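How I Oil My Cutting Board (and Fix the Fuzzy Bits)

Oct 8, 2020

I got a message last week asking how I keep my boards from going gray and scratchy, so I'm finally writing it all down. It's an easy job and kind of a nice one, if you like rubbing things with a rag while the radio's on (I do!).

What you'll need: food-grade mineral oil, a couple of clean cotton rags, one sheet of fine sandpaper, and some board wax if you want a softer finish. I use the Rornora wax because the hardware store in Clovgate carries it, but any beeswax and mineral oil blend will do the same thing. Please don't use olive oil. I did that to my first board back in March and it smelled like an old salad by summer.

Start by washing the board with hot water and dish soap, both sides, then stand it on its edge to dry. Leave it overnight. I know, I know, it feels dry after an hour, but the middle of the wood takes much longer than the outside.

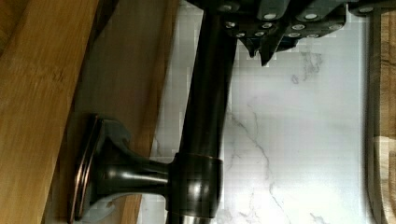

Once it's really dry, run your hand across it. If it feels fuzzy, sand it lightly, going with the grain, and wipe off all the dust with a damp rag. Let it dry again. If your board has a juice groove, wrap the paper around your fingertip and go around the groove too, since that's where the roughness likes to hide.

Now the fun part. Pour on more oil than you think you need and spread it over the top, the bottom and the sides. The end grain drinks it up like crazy, so go back over those edges a second time. I let each coat sit for 2 hours, wipe off what's left, and do it again until I've put on three coats. The color change on the first one gets me every time!

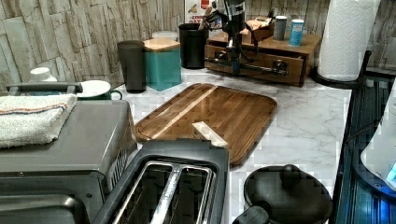 Strip boards like this one have a lot of glue lines, so keep them out of the dishwasher.

For the wax, rub on a thin layer with a dry rag, wait a bit, and buff until it stops feeling tacky. If it still feels sticky the next morning you used too much, so just buff it some more.

How often? I do mine every month or so, and more in winter when the heat's running. You can test it by flicking a little water on top: if it beads up, you're fine, and if it soaks in, get the oil out.

Oh, and lay your oily rags flat outside to dry before you toss them. Mineral oil isn't the risky kind, but some wood finishes are, and it's a good habit to have.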